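Robotik-Praktikum, Skript zum zweiten Block
Vormachen und Fernsteuern: wie die Demonstration in den Datensatz kommt

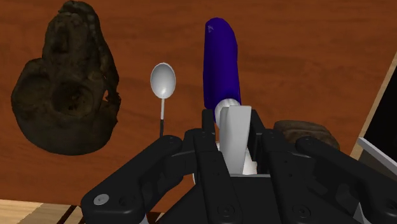

Modosow, im Dezember

So, jetzt wird gegriffen. Im ersten Block habt ihr Koordinatensysteme gedreht, bis euch schwindlig war, und ich habe versprochen, dass es danach schöner wird. Wird es auch! Dieser Block handelt davon, wie man einem Roboter eine Aufgabe zeigt, statt sie ihm hinzuprogrammieren. Das Skript ersetzt die Vorlesung am Montag nicht ganz, aber wer krank war, sollte damit durchkommen.

1. Zwei Arten zu zeigen

Es gibt im Wesentlichen 2 Wege, die uns hier interessieren. Beim ersten fasst ihr den Arm an und führt ihn durch die Bewegung, das heißt in der Literatur kinästhetisches Lehren und bei uns im Labor schlicht Anfassen. Der Arm ist dabei nachgiebig geschaltet, die Schwerkraft wird kompensiert, und die Gelenkwinkel werden mitgeschrieben. Beim zweiten Weg sitzt ihr woanders und steuert fern: mit einem Leitarm, einem Datenhandschuh, einer 6D-Maus oder, wenn es sein muss, mit der Tastatur (bitte nicht).

Anfassen ist wunderbar direkt. Man spürt, wenn der Arm gegen seine Gelenkgrenze läuft, man merkt sofort, ob ein Weg umständlich ist, und nach ein paar Minuten können es fast alle. Der Haken: Eure Hände und Unterarme stehen in jedem Kamerabild. Wenn später ein Netz aus genau diesen Bildern lernen soll, dann lernt es fröhlich mit, dass zum Greifen immer ein Ärmel gehört. Man kann die Bewegung danach ohne Mensch abspielen und dabei neu filmen, das geht bei ruhigen Aufgaben ordentlich, bei allem, was rollt oder kippt, eher schlecht. Außerdem ist ein mehrfingriger Greifer von Hand kaum zu führen. Probiert mal, einen Arm am Handgelenk zu halten und gleichzeitig mehrere Fingerglieder passend zu beugen – mir fehlen dazu Hände.

Fernsteuern hat das Problem mit dem Ärmel nicht. Dafür verliert ihr das Gefühl in den Fingern, und ihr verliert die Tiefe, wenn ihr nur auf einen flachen Bildschirm schaut. Dazu gleich mehr.

2. Erst in der Simulation

Wir üben in Narkent, das ist unsere Simulationsumgebung, und gesteuert wird mit dem Bidel, dem Leitgerät mit den Fingerschlaufen. Die Umgebung ist auf allen Rechnern im Raum Quintanilla schon eingerichtet. Ihr startet sie mit eurem Praktikumskonto, ladet den Tisch mit den Gegenständen und wartet, bis die Physik sich beruhigt hat. Erst dann einkuppeln.

Wer glaubt, in der Simulation sei alles einfacher: Schaut euch das Bild oben auf dem Blatt noch einmal an. Der schwarze Greifer nimmt den ganzen Vordergrund ein, zwischen den Fingern steckt der weiße Gegenstand, und von dem hohen blauen Ding dahinter ist unten gar nichts mehr zu sehen. Steht es direkt dahinter oder eine Handbreit weiter weg? Aus diesem Blickwinkel würde ich darauf kein Geld setzen. Bei dem braunen Gegenstand rechts guckt auch nur die Kuppe über das Fingerglied. Genau so sieht eure Arbeit am Bildschirm die meiste Zeit aus, und deshalb rede ich in jedem Durchgang wieder von Verdeckung.

Mein Rat, und den dürft ihr gern nervig finden: Vor dem Anfahren einmal die Ansicht drehen. Von der Seite, von oben, dann zurück. Merkt euch, was hinter dem Ziel steht. Beim Greifen selbst lasst ihr die Ansicht in Ruhe, ein Kamerawechsel mitten in der Bewegung bringt auch geübte Leute durcheinander, weil links plötzlich nicht mehr links ist.

3. Einkuppeln, Auskuppeln, Skalieren

Eure Hand hat einen anderen Arbeitsraum als der Roboter. Wenn ihr beim Bidel das Pedal tretet, folgt der Greifer eurer Bewegung, lasst ihr es los, bleibt er stehen, und ihr könnt die Hand bequem zurücksetzen. Wie eine Computermaus, die man anhebt und neu aufsetzt. Klingt banal und ist trotzdem die Stelle, an der in der ersten Stunde das meiste schiefgeht: Leute lassen das Pedal los, schütteln die verkrampfte Hand aus (verständlich!), treten wieder drauf und haben das Handgelenk inzwischen um ein ordentliches Stück gedreht. Narkent gleicht die Position beim Einkuppeln ab, die Orientierung aber nur, wenn das Häkchen im Menü gesetzt ist. Setzt das Häkchen.

Die Skalierung stellt ihr vorher ein. Für weite Wege eins zu eins, fürs Greifen feiner. Ich arbeite fast immer mit der feinen Stufe und kupple lieber einmal öfter um, andere schwören auf das Gegenteil. Innerhalb eines Datensatzes wird die Einstellung aber bitte nicht gewechselt. Das Tempo verändert sich sonst so stark, dass ihr beim Training rätselt, woher die zwei Sorten von Bewegungen kommen.

Ein Wort zu den Fingern. Die menschliche Hand lässt sich nicht Glied für Glied auf den Greifer abbilden, die Längen passen nicht und der Daumen sitzt auch woanders. Wir bilden deshalb die Fingerspitzen ab: Der Abstand zwischen euren Fingerkuppen bestimmt den Abstand der Greiferspitzen, und die Gelenkwinkel rechnet das Programm dazu aus. Ihr merkt das daran, dass der Greifer manchmal anders aussieht als eure Hand und trotzdem das Richtige tut. Nicht dagegen anarbeiten!

4. Was eine gute Demonstration ausmacht

Hier kommt der Teil, den ich in der Vorlesung immer zu schnell durchziehe, also jetzt in Ruhe.

Eine Demonstration beginnt in der Ausgangsstellung und endet, wenn der Gegenstand abgelegt ist und der Greifer sich gelöst hat. Bitte nicht aufhören, sobald das Ding in der Luft hängt. Das Loslassen gehört dazu, und gerade beim Loslassen passieren die hässlichen Sachen: Ein Finger bleibt hängen, der Gegenstand kippt mit, der Nachbar fällt gleich hinterher.

Fahrt zügig, aber ohne Hast. Wer lange überlegend über dem Ziel schwebt, schreibt lauter Bilder mit, zu denen die richtige Aktion angeblich Stillstand ist. Ein nachahmendes Netz nimmt das wörtlich und bleibt später genau an dieser Stelle stehen, manchmal für immer. Überlegen also vor dem Start der Aufnahme. Wenn ihr doch zögert, ist das kein Drama, die Episode bekommt die Marke »Pause« und wir schauen sie gemeinsam an.

Korrekturen dagegen sind willkommen. Wenn ihr daneben zielt, ein Stück zurückfahrt und neu ansetzt, dann ist das wertvolles Material, denn auch das Netz wird danebenzielen und sollte wissen, wie man sich wieder berappelt. Im letzten Durchgang hatte eine Gruppe alles Unsaubere weggeworfen und nur die hübschen Episoden behalten. Die Kurven sahen prächtig aus, und beim ersten kleinen Versatz am Start fuhr der Greifer stur ins Leere.

Und bleibt bei eurer Strategie. Wenn ihr einen Gegenstand von oben greift, dann in diesem Datensatz durchgängig von oben. Zwei gleich gute Lösungen gemittelt ergeben gern eine, die gar nicht geht (dazu das Beispiel mit dem Hindernis aus der Vorlesung, links vorbei oder rechts vorbei und der Mittelwert fährt mitten hinein).

5. Zur Wahl der Gegenstände

Auf unserem Tisch findet ihr Sachen mit sehr verschiedenen Formen, dünn und dick, glatt und zerklüftet. Der silberne Löffel ist der, über den am meisten geflucht wird. Ein schmaler Stiel verzeiht beim Anfahren wenig, und wenn man ihn schräg erwischt, dreht er sich zwischen den Fingerspitzen weg. Der große dunkelbraune Brocken mit seinen Vertiefungen ist ein anderer Fall: Er wirkt, als könne man ihn überall packen, aber die Kontaktpunkte auf einer so rauen Oberfläche sind schlecht vorherzusagen. Fangt lieber mit etwas Rundlichem an, an dem rundherum Platz ist.

Bei weichen Dingen gilt in der Simulation ohnehin Vorsicht. Unsere Modelle sind starr. Was auf dem Bildschirm nach Plüsch aussehen mag, verhält sich wie Holz, und ein Griff, der hier hält, sagt über ein echtes Kissen erst einmal nichts.

6. Was ihr abgebt

Jede Gruppe arbeitet zu zweit, eine Person steuert, die andere beobachtet und führt das Protokoll. Nach 7 Episoden wird getauscht, und zwar wirklich, auch wenn es gerade gut läuft. Müde Hände schreiben schlechte Daten, und das Protokollieren lernt man nur, wenn man es selbst macht.

Ins Protokoll gehören der Gegenstand, die Startlage, die Skalierung und das Ergebnis, dazu ein Satz in freien Worten. Der freie Satz ist mir der liebste. »Zu früh geschlossen, linker Finger berührt zuerst« hilft mir mehr als jedes Kreuzchen. Fehlversuche werden nicht gelöscht, nur markiert.

Zum Vergleich bekommt ihr den Datensatz vom vorigen Durchgang, 221 Episoden, ungefiltert, mit allen Wacklern. Teilt ihn bitte nach Startlagen in Training und Test auf und nicht zufällig nach Einzelbildern. Benachbarte Bilder derselben Episode sehen fast gleich aus, und wer sie auf beide Seiten verteilt, misst vor allem, wie gut das Netz auswendig lernt. Den Fehler finde ich jedes Jahr in mindestens einer Abgabe, und ja, ich suche gezielt danach.

Ladet alles in den Kursordner, Rohdaten und Protokoll zusammen. Die Auswertung darf kurz sein, bis zu 2 Seiten, Abbildungen zählen nicht mit.

7. Fragen zum Mitnehmen

Überlegt bis zum nächsten Mal, welche Information euch beim Fernsteuern am meisten gefehlt hat. Tiefe, Kraft, Kontakt, etwas ganz anderes? Und dann die Gegenfrage: Hat das Netz diese Information überhaupt zur Verfügung, wenn es nur die Kamerabilder bekommt? Wenn ihr beim Steuern die Ansicht gedreht habt, das Netz aber immer nur eine feste Kamera sieht, dann habt ihr mit einem Wissen gehandelt, das in seinen Bildern gar nicht steckt. Darüber reden wir ausführlich.

Die Rechner sind auch außerhalb der Übung frei, das Bidel müsst ihr vorher reservieren. Und bitte nach der Sitzung die Fingerschlaufen wieder auf die mittlere Größe stellen.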